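News > Household > Bathrooms > Press releases

Gonell puts wall soap dishes back on the shelf, and asks buyers to expect less of them

January
By Delia Retamal

Household goods wholesaler Gonell is bringing wall-mounted soap dishes back into its bathroom range this month, after two years of selling little besides pump bottles. The company is making fewer promises about them than is usual in the trade.

The return follows a home trial in which 211 households in and near Pisteston kept a bar of soap in a wall dish for 90 days and wrote down what they thought of it. The trial was set up by Gonell's product testing team, who had grown doubtful of the words printed on soap dish packaging, their own included. "Self-draining", "mess-free" and "stays dry" all came in for a hard look. Two of the three have been dropped from the new boxes.

"A slotted dish drains if the slots are open," said Borghild Bråten, head of product testing at Gonell. "Soap goes soft, it slides down between the ribs, it sets hard, and then you have a shelf. Every maker knows this. I have read a great many boxes and I have yet to see it on one."

Households were asked to leave the dish alone for the first month and then to rinse it once a week. Most did the first part without trouble. The second part went less well, and the team makes no secret of it in its notes. A good number of people rinsed the dish when they remembered, and several wrote that they had not known the tray could be lifted out until they read the question asking how often they lifted it out.

Gonell has drawn few firm findings from the diaries. It does not claim that bar soap is cheaper, greener or kinder to the skin than liquid soap, as the trial did not look at any of those things. Nor will it put a figure on how much longer a bar lasts in a dish with slots. A supplier offered the company one such figure last year. The testing team asked how it had been worked out and is still waiting for an answer.

What the diaries do support is fairly plain. People liked having the soap off the side of the basin. They disliked dishes with a flat bottom, which left the bar sitting in its own puddle, and they disliked dishes with deep, narrow slots almost as much, for the cleaning. Fixing was the biggest grumble of all. Stick-on pads were rated poorly on painted walls, and Gonell will now supply screws and plugs with every dish and sell the pads separately.

Emerson Cavalcanti, who buys bathroom goods for the Setiawan chain of hardware shops, has agreed to stock the range but is keeping his first order small. "I was told in turn that bars were finished, that bars were back, and that bars were finished again," he said. "I will believe the customers when they come in. The screws are a good idea, mind you - we get the stick-on ones returned every week."

The range comes in white, grey or the two together, and will be sold under the Ekska name. Gonell has not raised the price to cover the screws.
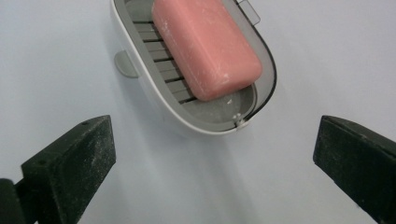
Gonell Product Testing - Bathroom and Laundry

Chalky marks on a bar, like the pale flecks on the pink one in its ribbed tray, came up again and again in the diaries, usually as a complaint about the dish. The team does not think the dish is to blame. Dried soap residue turns up on bars kept in all sorts of holders, and Gonell will not be selling a tray that claims to prevent it.

Care advice on the new packaging has been cut to a few lines. Rinse the tray under a warm tap once a week. Push an old toothbrush along the slots, in the direction of the ribs. Leave vinegar and scouring powder in the cupboard. An earlier draft ran to a full leaflet, and Leandro Montecinos, who writes the company's instructions, took most of it out on the grounds that people would not read it.

A second trial, on dishes inside the shower, is being planned. Gonell expects it to be harder on the fixings and is making no forecast about the results.

Shops wishing to see the range can ask for stock code 943. Press questions should go to Soledad Navarrete at the Gonell press desk, which is open until 4.30 pm.

Recent items
Towel rails: why we stopped printing weight limits in bold
Pump bottle refills, a correction to last autumn's release
Bath mats that "dry in minutes" - how many minutes?
Setiawan shops to take back old shower hoses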